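Walk-through of the Barnusico building, ground floor and mezzanine, done on Friday before opening. The list is the same one we use at Stalum, but I removed the lines about the loading dock because there is no dock in this place. OK means I looked at it myself. OPEN means somebody must do something and then write to me.

## 1. Exits and routes

- [x] Front door opens fully from inside without key – OK
- [x] Back door to the yard – OK, but the handle is stiff. I needed two hands.
- [ ] Corridor behind the kitchen – OPEN. Folding chairs are stored along the left wall. I measured 56 cm of free width at the narrowest point. The chairs were in the same place in March and I wrote the same comment then.
- [x] Exit sign over mezzanine stairs – OK, battery test passed
- [ ] Exit sign by restrooms – OPEN. Lights up on mains power, goes dark when I press the test button. Battery is probably finished.

The stair door has a wooden wedge under it again. I took the wedge with me. It is in the drawer in the office if somebody wants to discuss it.

## 2. Fire equipment

- [x] Extinguisher, entrance (powder) – OK, seal in place, needle in green
- [x] Extinguisher, kitchen (wet chemical) – OK
- [ ] Extinguisher, mezzanine – OPEN. The service tag is missing. The plate number ends in 1192, please compare it with the Vanags service list before you order a new inspection. It is possible that the tag only fell off.
- [x] Fire blanket – OK, pull tabs hang free
- [ ] Alarm panel – OPEN, not serious. One zone is marked "STORE 2" but this room has been the coat room for a long time. The label should say what the room is now. A person who comes from outside at night will look for a store.

## 3. Electrical

- [x] Main board closed, cover screws complete – OK
- [x] Residual current test, all circuits – OK
- [ ] Extension cord under the bar – OPEN. One power strip is plugged into another power strip. The coffee grinder, the card reader and a small heater all hang on this. Remove the heater today. The second strip can wait until the electrician makes a new outlet, but not longer than that.
- [x] Outdoor outlet, yard – OK, cover closes and the spring is good

## 4. Water and kitchen

- [x] Hot water at hand basin – OK
- [ ] Grease filter over stove – OPEN. It was cleaned on the front side only. When you take it out, the back is brown and sticky. Both sides must be washed, and the channel behind it also.
- [x] Gas shutoff reachable without moving anything – OK
- [ ] First aid box – OPEN. No burn gel. The big plasters are finished, the small ones are plenty. Eye wash is still in date.

## 5. Floors, stairs, glass

- [x] Stair edges, all strips glued – OK
- [x] Handrail, no movement – OK
- [ ] Mat inside front door – OPEN. One corner curls up. I put tape on it but tape is not a repair.
- [ ] Glass on tables and shelves – partly OK. Nothing chipped that I found. For vases on tables, please use the heavy ones and keep them away from the edge, and wipe spilled water at once because the tiles get slippery very fast.
- [x] Shelf load on mezzanine – OK. The sign says 96 kg for each shelf and they are far under it.

## 6. Papers

- [x] Floor plan hanging by the entrance – OK
- [ ] Evacuation practice written in the book – OPEN. The last page is signed but the time is not filled in. Without the time I can't accept it.
- [x] Maximum persons sign – OK, it says 100 and it is readable from the door

## What I ask first

The chairs in the corridor and the heater under the bar are for today. The sign by the restrooms is for this week. For the other points, please answer under this list, one line for each, with what was done and by whom. "Will be fixed" is not enough for me – I can't close a line with it.

I will come again together with the person from Janar when the new outlet is ready.
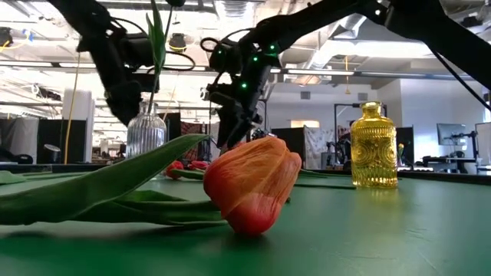 Heater is unplugged and out of the building. Chairs moved to the coat room for now, and I know that isn't a proper place for them either, so tell me if the yard shed is allowed. The battery for the restroom sign is ordered. Can you write the wet chemical service date here too? I couldn't read it on the tag.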